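今日はとにかく肩がこった。湿布のにおいをさせながらこれを書いてます。隣で寝てる猫が嫌そうな顔をしているけど、我慢してもらおう。

異動してから初めてのまともな日記かもしれない。一応書いておくと、私はDarnvilleのラウンジ係から「動作班」に移った。ラウンジ係というのは、お客さんが帰ったあとのテーブルを片づけて、飲み残しのボトルやカップを下げて、次の人のために整える仕事。七年やった。その片づけをStolteroという機械に少しずつ任せることになって、じゃあ機械に手の動かし方を教えるのは誰だ、という話になり、テーブルを一番よく知っている人がいいだろうということで、私とBaptisteさんに声がかかったわけです。

最初に聞いたときは、正直ちょっとむっとした。自分の仕事を持っていく相手に、自分で教えるのかと。Anatoleさんなんて説明会の途中で腕を組んだまま一言もしゃべらなくて、終わってから廊下で「俺はやらん」とだけ言って帰ってしまった。気持ちはわかる。わかるけど、私は腰のこともあって、一日中かがんでテーブルを拭くのがそろそろきつくなっていたから、手を挙げた。

で、毎日何をしているかというと、手持ちのグリッパーで物をつかんで、持ち上げて、別の場所に置く。それだけ! それだけなのに、これが難しい。指ならペットボトルなんて見なくてもつかめるのに、二枚の白い板で挟むとなると、急に赤ちゃんに戻ったみたいになる。力を入れすぎるとボトルがぺこっと鳴るし、弱いとするっと落ちる。

今日のノルマは208回。午前中に半分以上終わらせるつもりが、途中でSandrineさん(班長)に止められた。

「速すぎ。いつもの片づけの速さでやってるでしょ」

はい、やってました。七年分の癖です。お客さんが戻ってくる前に終わらせなきゃ、と体が勝手に急いでしまう。速すぎる動きは使えないそうで、午前の分から何十本か捨てることになった。もったいない。でもSandrineさんは怒るわけでもなく、「ボトルを置いたあと、一呼吸してから離して」と教えてくれて、それを意識したら午後はだいぶ通った。 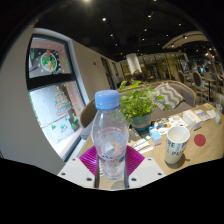 水のボトルの回。磁石みたいな色(私の中では磁石はこの赤紫)のひだひだパッドが、横からぎゅっと挟む。

このひだひだの部分が私はけっこう好きで、Baptisteさんは「魚のえら」と呼んでいる。私は「扇子」派。どちらでもいいんだけど、昼休みに二人でずっとその話をしていた。

テーブルの上をきれいにしすぎないのも、今の仕事の面白いところ。ラウンジ係のころなら、チラシだの紙コップだのが出ていたら真っ先に片づけていた。今はそのまま。むしろ植木鉢のそばとか、コップの近くとか、邪魔なものがあるところで上手に動かすのが腕の見せどころらしい。それでも手がうずうずして、さっきも紙の端をそろえかけて、Baptisteさんに「こら」と言われた。職業病だと思う。

窓のクリスマスのシールは、見ているとちょっと和む。リースとツリー。集中が切れるとついそっちを見てしまって、午後に三回くらいやり直した。三回で済んだと思いたい。

おやつの時間に、Huetのほうで同じような導入をやったというGavinさんが来て、あちらの様子を少し話してくれた。夜の片づけは全部機械がやるようになって、遅番がなくなったらしい。遅番がなくなったと聞いて、みんな「おお」と声を上げたのに、そのあと一瞬しーんとした。遅番手当のことを考えたんだと思う。少なくとも私は考えた。

うちではどうなるのか、まだはっきりした話はない。Norbertさん(上の人)は「人は減らさない、仕事の中身が変わる」と何度も言っていて、今のところ本当に誰も辞めさせられてはいない。ただ、新しい人の募集も止まっている。減らさないのと増やさないのは、現場にいるとずいぶん違って感じる。忙しい時間に手が足りないのは前と同じなんだもの。休憩のときにこの話になって、Baptisteさんが「手当だけは早めに聞いておこう」と言うので、来週の面談で二人とも聞くことにした。忘れないようにここにも書いておく。手当! 手当のこと!

うれしかったことも書いておこう。夕方、みんなの記録をまとめるBilluraの画面を見せてもらったら、私の合計が1185回になっていた。Baptisteさんは1501回で、先に始めたくせに自慢してくるのが腹立たしい。でも、通った割合なら私のほうが少し上だった。ふふん。

それと、帰りがけにAnatoleさんとロッカーの前でばったり会った。「それ、重いのか」と聞くから、グリッパーのことかなと思って「見た目より腕にきますよ」と答えたら、「ふうん」と言って自分の肩を回していた。やってみたいのか、やっぱりやめておこうなのか、どっちの「ふうん」かはわからない。明日、空いている時間に一回持ってみませんかと誘ってみようかな。しつこいと言われるかな。

明日は紙コップの回だそうです。ボトルより柔らかいから、つぶす自信しかない。Sandrineさんには練習用のカップを多めにお願いしておいた。

湿布、もう一枚貼って寝ます。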